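4.2 Serving layout and waiting time

Lunch counters in the Plandlow study kept one of two layouts. In the first, fillings were set out on both sides of the person putting the meal together. In the second, they stood in a single row. Zeng's earlier survey of canteens in Kozan found that staff preferred the first layout but did not measure waiting time. We logged 244 orders in February, of which 153 were for burgers. Figure 4 shows burger parts set out on a table.

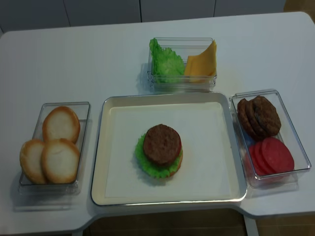 Figure 4a. Partly assembled burger on a lined tray, with lettuce between the bun and the meat.

Orders were timed from payment to pickup. Staff were not told which orders would be used in the analysis. Drinks were left out – they were poured by customers at both counters. Gudine, the smaller site, closed its counter for 2 days, and those days are treated as missing.
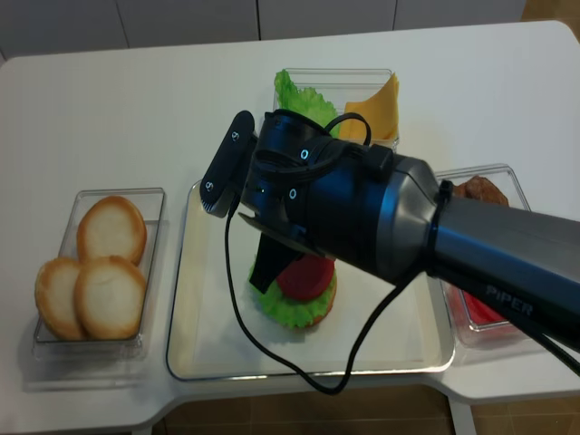

Figure 4b. Buns in a clear container on the left; lettuce and cheese share another at the back.

Waiting time depended more on the length of the line than on layout. When 5 or more people were waiting, the two layouts gave similar results. At quieter times the single row was slower, mainly for orders with changes to the fillings.
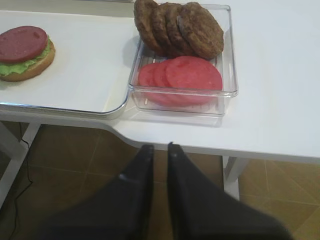
Figure 4c. Front edge of the white table, with its angled notch.

Counter depth was not varied at either site. Its effect on reach is taken up in Section 5, using the Ponix seating and counter records.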